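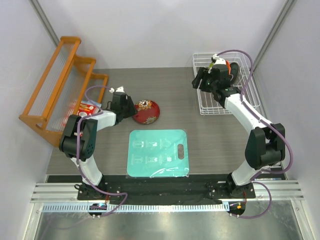 6 min read

3. What people keep by the door

Figure 3. Wooden rack with stepped side panels, on a tabletop.

I'll admit I went into this part of the study expecting shoes to be boring. I sent the survey to 700 households in Hanley and Anddale in April, and 300 of them wrote back, which made my whole month! The question was simple: what lives within arm's reach of your front door, and how did it get there?

Shoes came first in both towns, no surprise. What I didn't see coming was how much people wanted to talk about the furniture holding them. Tiered wooden racks (Figure 3 has one of the type I mean) got long, fond answers, while closed cabinets mostly got a single word. One person in Anddale filled both sides of the page about a rack that had moved house with her four times – I've kept that page pinned over my desk.

Mail was the messy category. I had coded it as one thing, and that was a mistake, because a pile of unopened bills and a birthday card propped on a shelf are doing very different jobs. I went back and split the code in two, then recoded every reply by hand. It took 20 evenings and a lot of tea.

The Hanley replies lean toward older houses with a proper hallway, and the Anddale ones toward apartments where the door opens right into the living room. So when I say Hanley people keep more by the door, part of that is just floor space. I tried sorting by hallway length instead of by town, and the gap shrank but didn't go away. Section 4 picks up with coats.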